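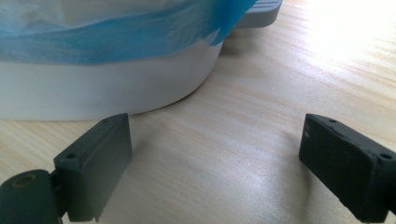

## Trunasus 방법에 대해 자주 받는 질문

Trunasus의 논문 초고를 공개한 다음에 메일로 여러 질문을 받았습니다. 비슷한 질문이 많아서 한 페이지에 모았습니다. 저는 Rosum 연구실의 레오니 사바티에(Léonie Sabatier)이고, 한국어 페이지는 제가 직접 관리합니다. 한국어가 제 모국어가 아니므로 용어가 어색한 곳이 있으면 알려 주시기 바랍니다. 7월에 일부 답을 고쳤습니다.

### 기본적인 내용

**Trunasus는 무엇을 하는 방법입니까?**

사람이 손에 드는 그리퍼 두 개로 시연을 하고, 그 기록에서 양팔 로봇의 정책을 학습하는 방법입니다. 여기까지는 이미 많은 연구가 있습니다. 우리가 다루는 문제는 조금 더 좁습니다. 양손 작업에서는 한 손이 일하는 동안 다른 손이 기다리는 시간이 깁니다. 이 "기다리는 손"의 기록을 학습에서 어떻게 취급해야 하는지가 우리의 연구 주제입니다.

**기다리는 손이 왜 문제가 됩니까?**

사람의 손은 완전히 멈추지 않습니다. 왼손으로 물건을 옮길 때 오른손도 조금씩 흔들리고, 가끔은 몸의 자세를 따라 같이 움직입니다. 시연자는 이 움직임에 아무 의도가 없습니다. 그러나 모방 학습은 의도를 구별하지 못하고, 흔들림도 행동으로 배웁니다. 이렇게 학습한 로봇은 일이 없는 팔을 천천히 밀고 가다가 통이나 봉지를 건드립니다. 우리는 처음에 이것을 제어기의 오류로 생각하고 긴 시간을 잃었습니다.

**그러면 기다리는 손의 기록을 그냥 지우면 되지 않습니까?**

우리도 그렇게 해 보았습니다. 결과는 좋지 않았습니다. 기다리는 손에도 정보가 있습니다. 예를 들면 다음 동작을 준비하려고 통의 옆에 미리 가 있는 경우입니다. 이 부분을 모두 지우면 정책은 준비 자세를 배우지 못하고, 손의 역할이 바뀔 때 크게 튀는 동작을 합니다. 그래서 Trunasus는 기록을 그대로 두고 학습 손실의 가중치만 바꿉니다.

**가중치는 어떻게 정합니까?**

각 손에 대해서 시간마다 "역할 값"을 계산합니다. 입력은 세 가지입니다.

- 그리퍼의 속도와, 그 속도의 방향이 얼마나 오래 유지되는가
- 집게의 열림 정도가 변하는가
- 손목 카메라 화면에서 물체와 집게의 상대 위치가 변하는가

역할 값이 낮은 구간에서는 위치 오차를 느슨하게 계산하고, 대신 "움직이지 않음"을 약하게 권장하는 항을 넣습니다. 역할 값이 올라가기 직전의 구간은 준비 구간으로 보고 원래의 가중치를 유지합니다. 이 준비 구간의 처리는 아나톨 카롱(Anatole Caron)의 아이디어이며, 논문의 방법 절에서 제일 긴 부분입니다.

**사람이 역할을 직접 표시해야 합니까?**

학습용 데이터에는 필요하지 않습니다. 다만 역할 값이 맞는지 검사하기 위해서 작은 부분을 손으로 표시했습니다. 표시는 마르셀 바이이(Marcelle Bailly)와 제가 따로 하고, 서로 다른 곳은 같이 다시 보았습니다. 제일 많이 달랐던 곳은 준비 구간의 시작점입니다. 손이 언제부터 준비를 하고 있는지는 사람에게도 분명하지 않습니다.

### 작업과 장비

**어떤 작업으로 실험했습니까?**

주된 작업은 탁자 위의 뚜껑 달린 통에 물건을 버리는 것입니다. 통에는 비닐봉지를 씌웁니다. 전체 순서는 뚜껑을 열고, 물건을 집고, 봉지 안에 놓고, 뚜껑을 닫는 것입니다. 순서는 단순하지만 두 손의 역할이 여러 번 바뀌고, 봉지가 가벼워서 잘못된 움직임이 금방 결과에 나타납니다. 물건은 여섯 종류를 사용했고, 음료 캔도 그중 하나입니다.

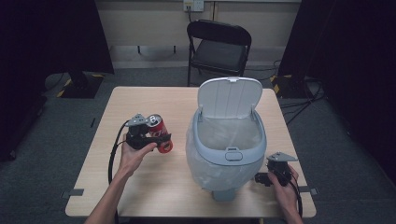 *캔 버리기 작업의 머리 시점. 왼쪽 그리퍼는 캔을 물고 있고, 오른쪽 그리퍼의 집게는 비어 있다.*

**왜 책상 정리나 옷 접기 같은 더 유명한 작업을 쓰지 않았습니까?**

옷 접기에서는 두 손이 거의 항상 같이 움직입니다. 그런 작업에서는 우리의 방법이 할 일이 적습니다. 반대로 한 손만으로 끝나는 작업은 평가가 너무 쉬워집니다. 통에 버리는 작업은 이 두 가지의 중간에 있습니다. 좋은 벤치마크인지는 다른 연구자들이 판단해야 한다고 생각합니다.

**그리퍼는 무선입니까?**

현재 장비는 유선입니다. 케이블은 시연자의 움직임을 조금 제한합니다. 무선 버전도 시험했지만 두 그리퍼의 시각이 조금씩 어긋났고, 역할 값은 두 손의 시간 관계에 민감합니다. 그래서 데이터의 품질을 먼저 선택했습니다. 케이블을 탁자 앞쪽으로 내리면 손에 걸리는 일이 줄어듭니다.

**머리 시점은 꼭 필요합니까?**

학습에는 필요합니다. 손목 시점만 사용하면 한 손은 다른 손이 무엇을 하는지 알기 어렵습니다. 특히 손목 화면에는 통의 일부만 들어오는 일이 많아서, 봉지의 끝이 어디까지 내려와 있는지 한 화면으로 알 수 없습니다. 반면 역할 값의 계산에는 머리 시점을 쓰지 않습니다. 넣어 보았더니 시연자가 고개를 돌릴 때마다 값이 흔들렸습니다.

**집게의 손가락이 닳으면 결과가 달라집니까?**

네, 조금 달라집니다. 손가락 안쪽 면의 마찰이 변하면 시연자가 집는 위치도 조금씩 바뀝니다. 우리는 손가락의 교체를 데이터에 기록합니다. 모서리의 작은 흠집은 교체 이유로 보지 않고, 안쪽 면이 평평하지 않게 되었을 때 바꿉니다. 손가락의 설계 파일은 티모테 바르비에(Timothée Barbier)에게 요청하시면 됩니다.

**조명은 어떻게 맞추었습니까?**

특별히 맞추지 않았습니다. 탁자의 밝은 면에 빛이 반사되어 나뭇결이 거의 보이지 않는 화면도 데이터에 그대로 들어 있습니다. 밝기를 무작위로 바꾸는 증강은 사용했습니다. 반사가 심한 화면만 빼고 학습한 비교 실험도 있는데, 뚜렷한 차이를 찾지 못했습니다.

### 데이터

**Detetti는 무엇입니까?**

Detetti는 이 연구에서 수집한 시연 데이터의 이름입니다. 시연자 여덟 명이 참가했습니다. 각 시연자는 물건마다 최대 16회의 시연을 했습니다. 횟수가 모두 같지 않은 이유는 저장 오류가 있는 기록을 제외했고, 빈 자리를 나중에 채우지 않았기 때문입니다.

**실패한 시연도 들어 있습니까?**

들어 있습니다. 물건이 봉지 바깥으로 떨어진 경우, 집게가 봉지를 같이 집은 경우, 뚜껑이 끝까지 열리지 않은 경우에 각각 표시를 붙였습니다. 주된 실험에서는 실패 표시가 있는 기록을 쓰지 않았습니다. 실패 기록을 포함한 학습은 부록에 있으며, 결론을 내리기에는 부족한 실험입니다.

**왼손잡이 시연자가 있습니까?**

두 명 있습니다. 이 두 명의 기록에서는 캔을 집는 손과 기다리는 손이 물건의 위치에 따라 더 자주 바뀌었습니다. 우리는 손잡이의 영향을 조사하는 실험을 따로 설계하지 않았으므로, 이 관찰에서 더 나아간 주장을 하지 않습니다. 또한 시연자에게는 물건이 놓인 쪽의 손을 쓰라고 안내했기 때문에 어느 손으로 집었는지만 보고 손잡이를 알 수는 없습니다.

**데이터에서 시연자의 개인 정보는 어떻게 보호합니까?**

영상에 손과 팔이 나오는 것에 대해서 모든 시연자의 동의를 받았습니다. 소리는 저장하지 않습니다. 배경에 다른 사람이 들어온 기록은 공개 버전에서 뺐습니다.

### 결과에 대한 질문

**제일 중요한 결과는 무엇입니까?**

기다리는 팔이 통이나 봉지에 닿는 일이 분명히 줄었습니다. 여섯 종류의 물건 모두에서 같은 방향의 결과를 얻었습니다. 역할이 바뀌는 순간의 튀는 동작도 줄었지만, 이쪽은 물건에 따라 차이가 큽니다. 자세한 값과 오차 범위는 논문의 표를 보아 주시기 바랍니다. 이 페이지에 숫자를 따로 옮기면 논문을 수정할 때 서로 맞지 않게 되는 일이 있어서 쓰지 않습니다.

**좋아지지 않은 부분도 있습니까?**

있습니다. 봉지를 벌리는 동작은 좋아지지 않았습니다. 이 동작에서 한 손은 봉지의 가장자리를 잡고 거의 움직이지 않습니다. 속도만 보면 기다리는 손과 비슷하지만 실제로는 일을 하고 있는 손입니다. 역할 값은 이것을 자주 틀립니다. 집게에 힘 센서가 있으면 구별할 수 있을 것으로 기대하지만, 아직 실험하지 않았습니다.

또 하나의 문제는 투명한 봉지입니다. 얇은 비닐은 펴진 부분과 겹친 부분의 색이 아주 다르게 보이고, 주름의 모양도 매번 변합니다. 손목 화면의 상대 위치 계산이 이 변화를 물체의 움직임으로 착각하는 경우가 있었습니다. 공개한 코드에서는 봉지 영역의 신뢰도를 낮추는 옵션을 켤 수 있습니다. 논문의 실험은 이 옵션을 끈 상태로 했습니다.

**Tessier와 비교하면 어떻습니까?**

Tessier는 우리 연구실의 이전 방법이고, 두 손의 행동을 한 번에 예측합니다. Trunasus는 같은 네트워크 구조를 그대로 쓰고 손실 함수만 다릅니다. 비교를 공평하게 하기 위해서 학습 시간과 데이터도 같게 했습니다. 뚜껑을 닫는 마지막 단계에서는 Tessier가 조금 더 좋은 경우도 있었습니다. 이유는 아직 모릅니다. 뤼시엔 마야르(Lucienne Maillard)는 "움직이지 않음" 항이 너무 일찍 작용한다고 보고 있고, 저는 준비 구간의 길이를 의심합니다.

**평가할 때 성공은 누가 판단합니까?**

로봇을 실행하는 사람과 판단하는 사람을 나누었습니다. 판단하는 사람은 어느 정책이 실행되었는지 모르는 상태에서 영상을 봅니다. 물건이 봉지 안에 있고 뚜껑이 닫혀 있으면 성공입니다. 봉지가 통 안으로 말려 들어간 경우는 처음에 성공으로 계산했으나, 나중에 "부분 성공"으로 나누었습니다. 초고의 첫 버전을 읽으신 분은 이 점을 주의해 주십시오.

**다른 로봇에서도 됩니까?**

우리는 한 종류의 양팔 로봇에서만 평가했습니다. 손목 카메라의 위치가 시연용 그리퍼와 같아야 하고, 집게의 최대 열림 폭도 비슷해야 합니다. 이 조건이 맞지 않으면 먼저 좌표 변환을 확인하시기를 권합니다. 다른 로봇에서 해 보신 결과는 좋은 것도 나쁜 것도 보내 주시면 감사하겠습니다.

### 사용하려는 분들의 질문

**역할 값만 제 데이터에 쓸 수 있습니까?**

가능합니다. 역할 값 계산은 학습 코드와 분리되어 있습니다. 두 손의 궤적, 집게의 열림 정도, 손목 영상의 시각이 같은 시계로 기록되어 있어야 합니다. 시각이 어긋난 데이터를 넣어도 프로그램은 오류를 내지 않고 잘못된 값을 출력하니, 먼저 그래프로 몇 개의 시연을 확인해 주십시오.

**계산한 값이 전부 높게 나옵니다. 무엇이 잘못되었습니까?**

대부분은 속도의 단위 문제입니다. 코드는 미터를 기준으로 합니다. 밀리미터로 저장된 궤적을 넣으면 작은 흔들림도 큰 동작으로 계산되고, 두 손이 항상 일하는 것처럼 나옵니다. 단위가 맞는데도 높으면 궤적 추정의 잡음을 보아야 합니다.

**팔이 하나인 로봇에도 의미가 있습니까?**

거의 없습니다. 한 손 작업에도 멈추는 구간은 있지만, 그 구간에서 흔들림이 일으키는 피해가 작습니다. 한 팔 데이터로 시험했을 때 보통의 학습과 차이를 확인하지 못했습니다.

**질문은 어디로 보내야 합니까?**

코드와 데이터의 문제는 저장소의 이슈에 써 주십시오. 한국어, 영어, 프랑스어 모두 괜찮습니다. 금요일에 모아서 읽고 답을 드립니다. 기록 하나에 대한 질문이면 시연 번호와 어느 손인지를 같이 적어 주십시오. 여기서 왼쪽과 오른쪽은 항상 시연자를 기준으로 합니다.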